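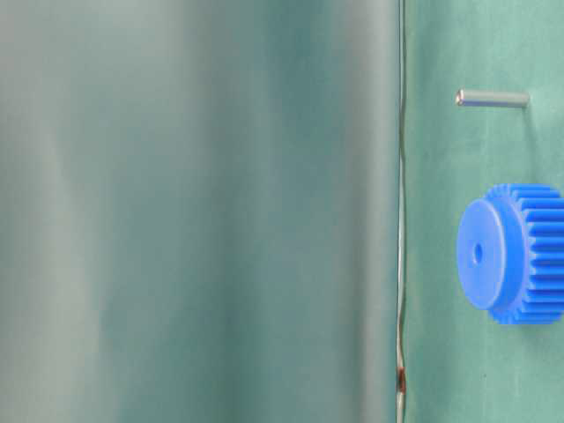
How I Re-Grease My Old Tokura Stand Mixer

My Tokura 3185 started growling every time I made bread dough, and the fix was mostly a matter of old grease gone gummy. I've done this job a few times now and it's a pretty relaxed afternoon if you clear off a table first.

What I use: a medium Phillips screwdriver, paper towels, an old toothbrush, a cloth to work on, and a tub of food-safe grease (mine's from Restum, any decent one will do). Unplug the mixer before you touch anything!
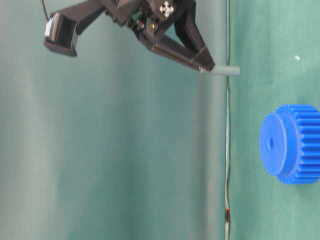

Step 1: Get the top off

Take out the 4 screws at the back, then lift the housing straight up. If it sticks, wiggle it a little. Please don't pry at the seam with a knife like I did the first time, I still have the scratch to prove it.

Step 2: Scoop out the old grease

Wipe out as much as you can with paper towels, then go after the teeth with the toothbrush. Turn the gears by hand and look for chips as you go. I lay the parts out on the cloth in the order they came off.

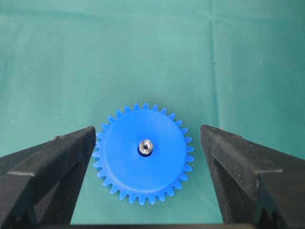
A blue plastic spur gear, lying flat on teal-green cloth.

Step 3: Pack in the new stuff

Push fresh grease in between the teeth, put the housing back on and snug up the screws (snug, not gorilla tight). Run it empty on low for a few minutes. It'll sound a bit thick at first while the grease spreads around. 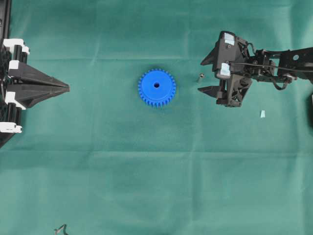 How often should I re-grease a stand mixer?

I do mine every September, before the holiday baking kicks in. If you only make cookies now and then, you can go a few years between jobs.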